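Coasters and Table Mats: README for the Hanrahan Household Things Collection

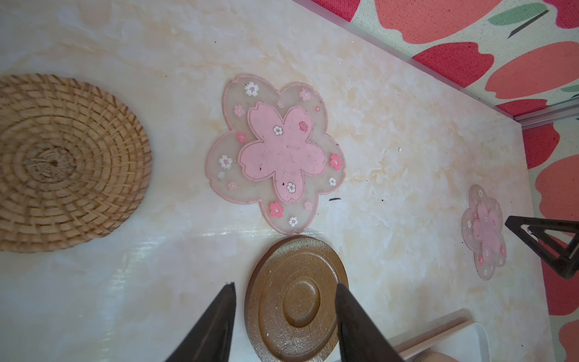 Last changed: 10/29/08 by Qianru Tang

Welcome, and thank you for reading this before opening the folders (so many people don't, and then they write to me about the spreadsheet). This file goes with the coasters part of the Hanrahan collection, the part that deals with the small things people put under cups, glasses and the occasional hot pot. It began as a side folder of the kitchen section and kept growing until Pletitz suggested, very kindly, that it ought to have a home of its own.

What is in it

Photographs and written notes on coasters as they sit on real tables. We wanted the ordinary mixture most homes end up with, where a woven rattan round lives next to a wooden one and a pink silicone blossom, all on a marbled tabletop in cream and peach. Matching boxed sets are welcome too, but they are in the folder called "sets" and you won't find many of them.

Each entry has a photo, a short note, and a line in coasters.txt. The line gives the material, the shape, the size class and anything worth saying about wear. The full collection is capped at 1000 entries, mostly for the sake of my evenings.

How the materials are named

woven — rattan, straw, rush, seagrass, anything coiled or plaited. If you can't tell which plant it is, just write "woven" and leave it there. I spent a whole weekend trying to sort seagrass from rush and I would not wish it on anyone.

wood — plain or shaped, with or without a raised rim. Please don't guess the species. A brown round coaster with a ring sunk into the middle is "wood, round, rimmed", and the speckles and scratches go in the wear column, where they belong.

silicone — the soft ones, often see-through at the border and often in the shape of something. The cherry blossoms with the little printed flowers go under "silicone, flower" whatever their size. When a larger and a smaller one match, they get separate lines and the same pair number, so that you can find one from the other.

cork, felt, stone, other — as you would expect.

About surfaces

The tabletop is recorded too, which surprised some of our early readers. A pale coaster on a pale table is a very different thing to look at from the same coaster on dark oak, and glossy tops bring their own trouble with bright reflections. There is a column for the surface and another for cloth, for when a printed fabric comes into view with its leaves and stems and big red shapes. I have grown very fond of that column — some of the fabrics are lovely.

Crumbs, specks and scratches

We leave them in! Silicone picks up every bit of dust in the house, and a coaster without a mark on it is usually one that has never met a cup. If you are sending us your own entries, please don't scrub anything first. Write "specks" or "scratches" in the wear column and carry on.

Known problems

Partly covered coasters are marked "part", and the shape given is our best reading of it. Sizes are by class only (small, medium, large), and I admit that my medium and Bamlow's medium have not always been the same medium. We went back over 90 entries this October and brought them into line, but there are certainly more. Folder 2 still has the old spelling "rattan/cane" in places, and a search for "woven" will miss those lines.

Trays and dishes that share the table with the coasters are not listed here. They belong to the tray section, which Plunevier looks after and which has a README of its own.

Sending us things

Please do! Send up to 50 entries at a time, in one folder, with the notes in plain text. Say what you know and leave the rest blank; a blank is no trouble at all to us, and a wrong guess can sit in the list for years. Corrections go to me, Qianru Tang, at the address in contact.txt, and I try to answer within the week, though not always in the order the letters came.

Still to do: the felt folder, the pair numbers for cork.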